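Products > Hand Grippers > Flarau
Home | Parts | Manuals | Service notices | Contact

Flarau hand-held gripper, by Catex. Service notice, November: on units below serial 885 the finger pivots can bind, and the jaws may let go of slim metal handles.
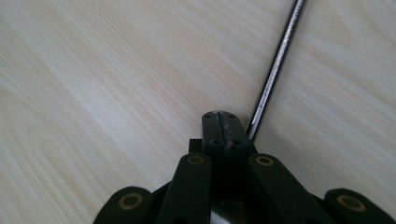 Stop using an affected unit if a finger sticks. Replacement pivot kits ship from Clalatby – order part 1000.

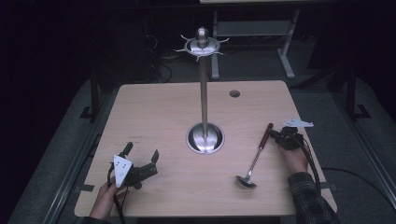 Flarau pair, ladle and utensil rack.

Comments
Gönül Oral: Left one sticks at 55. Same kit?
Arwel Pumphrey: Same kit, both hands.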